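Little Cars, Big Questions: the FAQ

I get the same handful of emails every week, so I've finally sat down with a cuppa and put the answers in one spot. 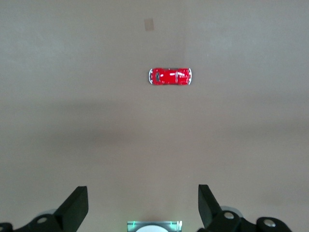

I sell, fix up and (mostly) hoard small toy cars from my spare room in Zitasville. The shop side of things is tiny and the collection side is not, as anyone who's tried to sleep in that spare room will tell you. If your question isn't covered, send it through the contact form and I'll get to it when the kids are in bed.

Last updated July 27, 2023

How many cars have you got?

Nearly 1,000 at last tally, and 300 of those are red. I didn't set out to collect red ones! I had a red one as a kid, rounded roof, shiny bumpers, and I suppose I've been buying it over and over ever since. Those are keepers, the rest come and go.

Are they all for sale?

No, sorry. Anything on the Shop page is for sale. Anything on the Shelf page is mine and I'm not budging, although people do keep asking about the little green ute.

What colour should I start with if I'm new to this?

Whatever makes you grin. I know that's a bit of a non-answer, but people tie themselves in knots over what'll be worth something later and then end up with a drawer full of beige delivery vans they don't even like. Glossy red photographs well and shows every fingerprint. Matt colours are more forgiving if there are small hands about.

How do I clean one without wrecking the paint?

Lukewarm water, one drop of dish soap, soft brush. I use an old baby toothbrush. Go gently around the windows and the bumpers, where the silvery finish can lift if you scrub, and dab it dry with a tea towel that's been washed a hundred times. Then leave it on its wheels overnight, as water sits inside for ages on the ones with a closed base.

Please don't use metho. Please don't use nail polish remover. I've had both turn up in the post with a note saying "can you fix this?" and no, I can't.

What about sticky residue from old price tags?

A smear of cooking oil on a cotton bud, wait a few minutes, then wipe and wash as above. If it's a paper sticker on an original box I'd leave it alone. Half the fun of an old box is seeing what somebody's nan paid for it.

My toddler's had the car in the bath every night for a year. Is it ruined?

Probably a bit rusty round the axles. Stand it upside down on a towel, spin the wheels, and see what comes out. If it's orange, put a tiny drop of sewing machine oil on each end of the axle and roll it back and forth on some newspaper. It might squeak forever. I've got a couple of squeakers myself and I've grown fond of them.

Are your cars safe for little ones?

Most of what I sell is vintage or secondhand, so I treat it all as not suitable for under threes. Wheels come off, old paint is old paint, and windows pop out when you least want them to. If you're buying for a baby, get something new and chunky from a proper toy shop and come back to me in a few years.

How do you store so many?

Badly, for a long time! They lived in biscuit tins and got chipped every time I moved a tin. Now they're in shallow trays, one layer deep, lined with felt. The trays are called Planeo and I bought 8 of them secondhand from an office that was closing down. I'd like more but they're hard to find. Any flat drawer will do the job if you line it. Keep them out of the sun, particularly the reds, which go a sad sort of salmon on a windowsill.

Do you put labels on the cars?

Never on the car. I write a number on a bit of masking tape and stick that to the tray beside it, and the number matches a line in my notebook. Yes, an actual paper notebook. I tried a spreadsheet in January and lasted four days.

Can you tell me what my car is worth?

I can have a guess, but I'm not a valuer. Send me a clear photo from the top, one from each side and one of the base. Put it on something plain so I'm not trying to find a car on a floral bedspread. Turn the flash off if the paint's shiny, or at least tilt it so the glare isn't sitting right over the bit I need to see.

What's a Bilgin? You mention them all the time.

It's the name on the base of a run of small cars I picked up in one big box at a garage sale. I've found next to nothing about where they came from. Lovely weight in the hand, dreadful wheels. If you know anything at all, write to me, I'd be thrilled.

Do you do repairs?

Wheels and axles, yes. Windows sometimes. Repainting, no, I'm hopeless at it and I've got a very lumpy police car to prove it. Repairs are $19 a car plus return postage, and I'll let you know before I start if I don't think it's worth the money.

How do you post them?

Tissue, then bubble wrap, then a small box with no rattle. I don't use padded bags any more. I post twice a week, and local orders can be picked up from Grulell, the craft shop on the main street, where they keep a basket for me behind the counter. Bring your order email with you.

Can I return something?

Of course. Let me know within a fortnight and pop it back in the same packaging. If it got damaged on the way to you, take a photo of the box before you bin it.

Will you buy my old collection?

Maybe! I'm supposed to be cutting down. Send the photos anyway.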